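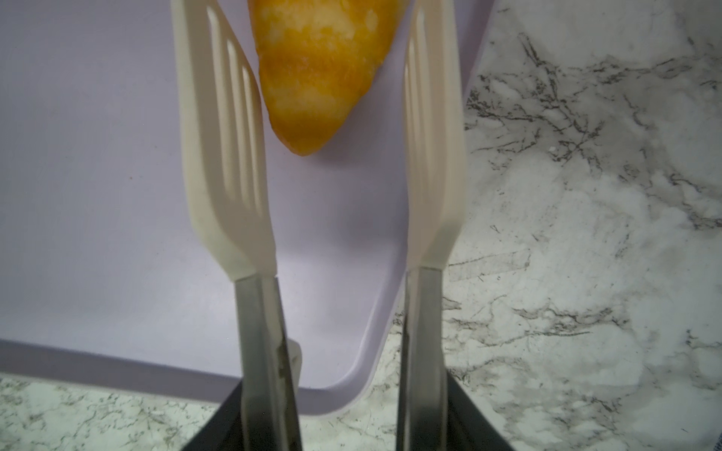

Romana Hrnčiar wrote in to ask whether the Kodberg silicone turner set holds up in a cast iron pan, as her last set went soft at the edge within a year. The short answer is yes, with limits.

The set has three pieces: a slotted turner, a solid turner and a narrow spreader. I used all of them through October, mostly for eggs, fish and pancakes. The slotted turner got the most work. Its blade flexes near the front and stays firm toward the handle. A fish fillet of 200 grams lifts cleanly. A loaded omelet makes the blade sag, and the solid turner handles it better.

Heat: I left the spreader against the wall of a pan at medium for up to 9 minutes. No softening, slight discoloration. I would not leave it there on high.

Cleaning: top rack is fine. Grease collects at the joint between blade and shaft and needs a brush. The older Granow set has the same fault.
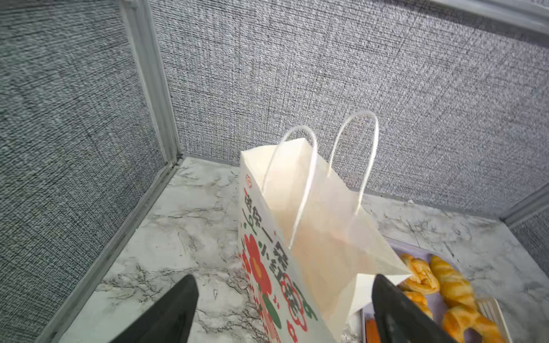

Marcela Šťastný reports that her spreader picked up a soap taste after repeated dishwasher cycles, and that an hour in a low oven removed it. Mine did not have the problem, but I use very little detergent.

The handles are short for a deep pot. For flat pans the length is right. Compared with the Trosero turner, the Kodberg edge is thinner and gets under crepes with less tearing. The Trosero is stiffer and scrapes better.

Rating: good for nonstick, fair for cast iron. Replacement blades are not sold separately.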